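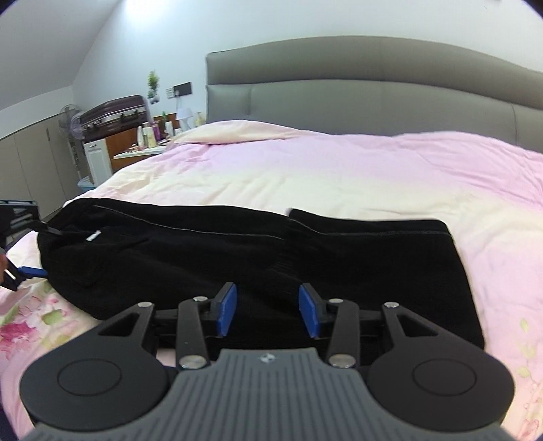
Page last changed: Tuesday, 9.40 pm

Trailer Comments and What They Do to Us
Speaker notes, film night talk

Okay, hi everyone, grab a seat, there's room down the front. I'm going to talk for a bit about the comments people leave under movie trailers, and then we'll watch one and you can all be as rude as you like.

(Wait for the back row. Don't start the clip yet!!)

So I got into this because of a film called Doltthorpe. Hands up if you saw it? Right, so four of you. I watched the trailer before I'd heard a thing about it, scrolled down, and the top comment was "who is this even for". It had 1,681 likes. I closed the tab and didn't go. Then my mate Ona Rätsep dragged me along in its second week and I loved it, I cried in the bit with the ferry, and I was pretty cranky with myself all the way home for letting one stranger with a cartoon avatar pick my Saturday for me.

After that I started reading the things properly. I sat down with the Vekdale trailer, the second one, the one with the slowed-down pop song over it, and read every comment that was up that night. 2,137 of them. It took me most of a weekend and a fair bit of toast.

(SLIDE: Vekdale thread. Mention the toast if they're laughing, skip if not.)

My favourite kind is the timestamp. Somebody just writes 0:21 and nothing else. You go to 0:21 and it's a dog in the background looking straight down the barrel. Brilliant. I never would have spotted the dog.

Then there's the "this looks exactly like" people. Vekdale looks exactly like a submarine film, a zombie film and, my personal favourite, an ad for yoghurt. I don't mind these at all. It's how we talk in the foyer anyway, you come out and the first thing anyone says is "bit like that other one".

And the rankers! The trailer's been up ten minutes and it's already their third favourite film ever. I used to roll my eyes but I've come around on the rankers. They're excited. I was like that with Lapiņa when I was a teenager, I had the poster up before the film had a release date, and then the film was, look, it was fine. The middle sags. I still defend it at parties.

(Ask: what did you love from the trailer and then go off? Give them a minute. If it's dead quiet use the Wiline story, the one where I bought the soundtrack first and the song from the trailer wasn't on it.)

What I do now, and you can pinch this, is watch the trailer with the comments collapsed. I write down one thing I want to know, only one, then I open them up and go for my life. With Vekdale I wrote "why is she on the roof". I've seen it twice and I still couldn't tell you, so that's a question for the pub.

Okay. Lights please. I'm going to play the Vekdale one through with no talking, and yes, I'll pause on the dog. Sing out when you see it.

(Clip. Then questions until they kick us out at nine.)

Filed under: Movies, Trailers, Talks & Events
21 comments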